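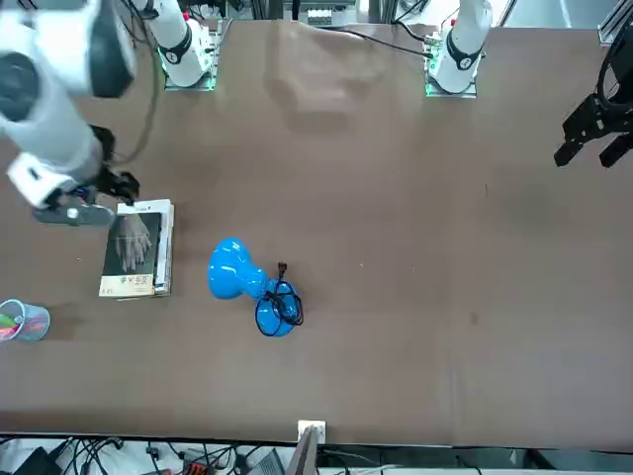
How to lodge your logbook with Ulis Trades Training

Your logbook records the work you do on site between training blocks. You need 400 signed hours before you can book your first practical assessment. Lodge what you have by the end of September, even if you are still short.

Before you start

Have your learner number and your supervisor's email address handy. If you changed employers during the year, you will need the email address of each supervisor.

Filling in your hours

1. Sign in and open Logbook from the left-hand menu.
2. Choose the unit you were working on. If a job covered two units, split the hours between them. Do not enter them twice.
3. Enter the date, start and finish times, and a short note on the task. "Fitted and aligned pump coupling" is enough. "General duties" will be sent back.
4. Leave out meal breaks and travel.
5. Press Save after each entry – the page does not save on its own.

Getting it signed

Press Send for Signature. Your supervisor has 12 days to approve the entries or return them with a comment. Returned entries turn orange, and you can fix and resend them as often as you need to.

Paper logbooks from the Grillton campus are still accepted. Scan every page, including the inside cover, and email them to Noeline Tomoana in the apprenticeship office. Keep the original until your certificate arrives.

If your total looks wrong, check for entries still marked Draft, as these are not added up.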